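Home | Workshop | Interviews | Parts index | Contact

Fixing the boards other people give up on

Tatiana Hrubý repairs electronic assemblies at Flisen, a small workshop in Votdale. Most of what comes in is control gear from older machines: a board, a panel in front of it, and the cabling between the two. She has kept written records since she started, and 152 jobs are now in the book.

"The fault is usually mechanical first," she said. "A connector has worked loose, or a cable has been bent too tightly behind a panel for years. People want it to be a chip. I check the cables before I switch anything on."

Her order of work is fixed. The unit is photographed as received, the covers come off, and every lead is labelled at both ends. Resistance is measured across the supply rails with the unit disconnected. Power is applied through a current-limited bench supply, starting low. She writes down each reading even when it is normal.

Danica Říha, who handles the mechanical side, deals with panels, brackets and fixings. She objects to the common habit of prising a panel forward while the cable behind it is still attached. "You get a hand's width of slack if you are lucky," she said. "Support the panel, reach in from the side and release the plug by its body. Pulling on the wires breaks the crimp, and then the fault comes and goes."
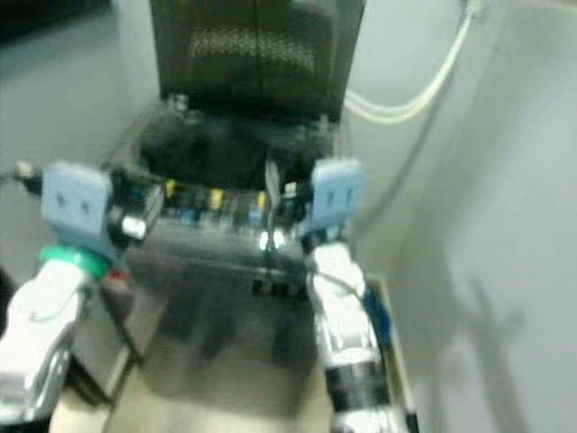 How do you decide whether a board should be repaired or replaced?

"By the condition of the tracks," Hrubý said. "Parts can be changed. If the copper has lifted over a wide area, I quote for a replacement."

Replacement is not always possible. The workshop still uses a Katayama bench meter for low resistances, and for its spares Hrubý depends on a dealer who bought up old stock. The oldest item on the shelves is a transformer dated 1948, which is kept for its core and has never been connected.

Cleaning takes longer than customers expect. Dust is removed with a soft brush and low suction, and flux residue with solvent and lint-free cloth. Connectors are cleaned separately. Říha allows more than 42 minutes for a board with dense rows of small parts, and charges accordingly.

After reassembly, each unit runs under load for six hours. Hrubý takes readings at the start, at the midpoint and at the end. A Herorel logger records the supply voltage in between.

"If it drifts, it goes back on the bench," she said. "I would sooner send it out a week late."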